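Workshop tips: software for a two-arm robot that does laundry at home

These tips I collected from my own notebook and from the people who work with me on the laundry tasks. We use two arms and write our control programs in Python. If your setup is different, please take only what fits.

Keep one file for all the numbers. Grip force, speed limit, camera exposure, height of the floor: everything goes in one settings file, and the program prints this file at the start of each run. Before, we had the same value in three places, and Prasert lost a whole Tuesday because of it.

Name the tasks by the item and the container. "shirt_bucket_hanger" is a good name. "test_new2" is a bad name, you will not understand it in October.

Plan the hanger first, then the cloth. A hanger is stiff, so the planner can treat it as part of the gripper. Give it a simple box shape, a little bigger than the real one, and let the collision checker use this box until the gripper opens again. Cloth does not keep a shape and you can not plan it so exactly. For cloth we plan only where to pinch and how high to lift, and then the program looks again.
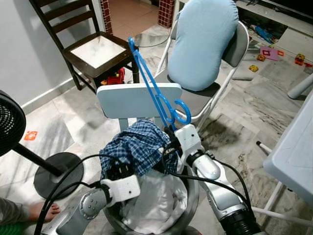 After a pinch, check the finger width before you lift. If the fingers are closed to zero, they hold nothing, and it is cheaper to try again at the bottom than at the top. Our limit is 3 mm for a thin shirt. Towels need their own value.

For shiny metal, do not trust the depth camera alone. The rim of a steel bucket gives holes in the depth picture, and also false points which seem to float. Rungnapa fits a circle to the rim in the color picture and deletes all depth points close to this circle. It is about 40 lines of code and it helped us more than the new filter from Drarkero.

Checked and striped fabric is difficult for the segmentation. The model likes to cut one shirt into many pieces. We labeled 728 more pictures of patterned shirts, and now it is better, but a fold across the pattern still makes mistakes.

Put the cables in the model. A few fat capsules along each arm are enough. Without them the planner thinks the space between the wrists is free.

Save the log also when the run is good. Manee compares the good runs with the bad ones, and most times she finds the reason in the timing of the two arms. Write the time from one clock only. If each arm has its own clock, note the difference at the start of the log.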